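Shallow wicker basket on a white table: how do I stop it being where everything goes to die?

Posted in Tidying and Storage
Apr 10, 2020

Hildegard Albers

I have a white table against a panelled wall in the back room. It was meant to be for sewing, letters and the odd jigsaw. For most of the past year it has been for post, dead batteries, a bicycle pump, and the instructions to a kettle we no longer own.

My sister's view is that a surface needs "one nice container", so I went and got one. It's wicker, a tan-orange sort of colour, rectangular, long and not very deep, with a thick braided rim like a bit of ship's rope. I cleared the table, wiped it down, put the basket towards the back and felt extremely pleased with myself for an evening.
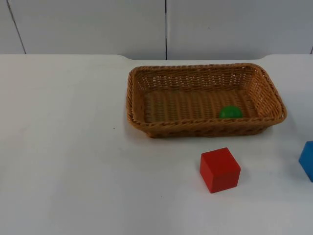
The trouble is that I've done this before, with a different basket, and I know how it ends. The last one took in a pair of gloves on the first day and by September it held enough paper to insulate a shed. When I finally emptied it I found a parking notice I had been quite rude to the council about never receiving.

So, two things. First, what do people keep in a long shallow basket that doesn't turn it into a bin with good manners? It can't be anything tall, and I'd like to be able to lift it off in one go when I want to cut fabric. Second, how do you clean wicker? The old one collected dust in all the little twists of the rim and I ended up going at it with a toothbrush, which is no way to spend a Bank Holiday.

I don't want to buy a system. I have been shown systems.

3 replies

Fukberg

Get a lid.

Or get rid of the basket. If you haven't got a basket you can't put things in it. I had one in the hall, gave it to a neighbour, and now the rubbish lives on the stairs where I can see it.

Sendell

I sympathise, as the owner of four of these things and, at one point, a drawer just for the contents of them.

What worked for me was giving the basket a job before it could find one for itself. Mine does sewing and only sewing: scissors, tape measure, chalk, pins in a tin, whatever I'm hemming at the moment folded flat on top. If something goes in that isn't sewing, it looks wrong straight away, and I can usually be shamed into moving it. "Bits and pieces" is not a job. "Things to sort" is worse, that's your parking notice again.

You say you want to lift it off in one go, so keep the weight down. I wouldn't fill it past the rim, and I'd carry it from underneath with both hands. I hauled one about by its edge for years and the braid came away at one end, and I now own a basket with a sort of fringe.

Line it. An old tea towel will do, or a piece of felt cut to the shape of the bottom (round the corners off or it rucks up). Pins and buttons will find any gap in a weave, given time. When the lining gets grubby it goes in the wash and the basket carries on as before.

As for the post, it has to go somewhere, and if you don't pick the place it'll pick the basket. We have a hook by the front door with a bulldog clip on it. It's ugly and it fills up fast, and then one of us gives in and reads the letters.

Cleaning: vacuum with the soft brush end, on low, along the twists of the rim and then across them. A dry paintbrush gets the rest out, a cheap one about as wide as your thumb. For marks, wring a cloth out in warm water with a drop of washing-up liquid until it's barely damp, wipe, and leave the basket to dry somewhere airy but away from the radiator. Don't soak it. My mother-in-law left hers in the bath overnight and it came out a different basket.

Fashola

Agree with Sendell about the lining, not about the paintbrush. A hairdryer on the cold setting is much quicker. Take it outside first, though. I did mine at the kitchen table with a cake out.

One more thing on a white table: check the underside of the basket for rough ends before you slide it about. Mine left a set of fine scratches that only show when the sun comes in, so mostly when there are visitors. Felt pads sorted it, the sort you put on chair legs, one near each corner.

Hildegard Albers

Thank you, all. Sewing it is. I've cut up a tea towel from Cludden that I never liked and it fits well enough if you don't look at the left-hand end. The bicycle pump has gone to the shed. Fukberg, I did think about the lid, but I'd only put things on it.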